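Getting your pick-and-place planner to stop hitting the rim

Posted 4 Jul 2019 by Fiorella

I promised Csaba I'd write this up after the third time he asked me how I got my planner to behave around baskets, so here we go! It's a small fix in the end, but it took me ages to find, and I've seen the same trouble in two other people's setups since.

You'll need a working arm, a depth camera that's already calibrated, and some kind of motion planner you can feed collision shapes to. I use Skevitz, our little in-house wrapper, but any planner will do as long as you can add and remove shapes while it's running.

What goes wrong

If you let your perception code turn the basket into one solid box, the planner thinks everything inside it is buried. It either refuses to plan at all or (if you've switched off collision checks for the grasp, like I had) it swings in sideways and clips the rim. Mine did both on the same afternoon.

Step 1. Split the basket into walls

Instead of one box, make a floor and four thin walls. Measure the real thing with a ruler, don't trust the point cloud. Woven sides come out full of holes in the depth data and the fitted height jumps about from one go to the next. My rim sits 113 mm above the table, so that's what I typed in. If the sides slope, use the widest part and make the walls straight. You lose a bit of room inside but the planner gets much quicker.

Step 2. Add a pre-grasp point straight above

Put a waypoint directly over the object, with the fingertips 46 mm clear of the rim. From there, only allow a straight line down. I set this as a hard rule in the planner. Before that I had it as a cost, and it kept getting traded away for a shorter path.

Step 3. Turn off collisions for one object only

This is the bit I had wrong. When the gripper closes, you want it to be allowed to touch the thing you're picking and nothing else. Look for the allowed-contacts list in your planner and add just that one name. Take it out again after you let go, or the next plan will happily drive through it.

Step 4. Do the same for the place side
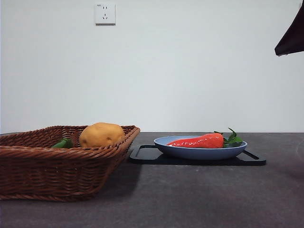

Plates are easier than baskets, being shallow, but they still need their own shape. I use a flat disc with a low ring round it, and if the plate is on a tray then the tray gets a separate slab underneath. Don't merge the two! I did at first, and the release height came out wrong because the code was taking the top of the combined shape as the place to let go.

Watch out for leafy bits too. A carrot with its greens on is a lot longer than the orange part, and my segmenter likes to call the leaves a second object. I join any two blobs that touch and then grasp at the middle of the biggest one. Mathias does it by colour, which is tidier, but it needs retuning whenever the lights change.

Step 5. Replay before you run

Save your scene to a file and run the planner on it over and over with the arm switched off. I leave mine going over lunch. The last batch was 619 plans and 2 of them failed, both with the target pushed right up into a corner, and I still haven't sorted those. If you've got a trick for corners, leave me a comment and I'll try it out on Monday.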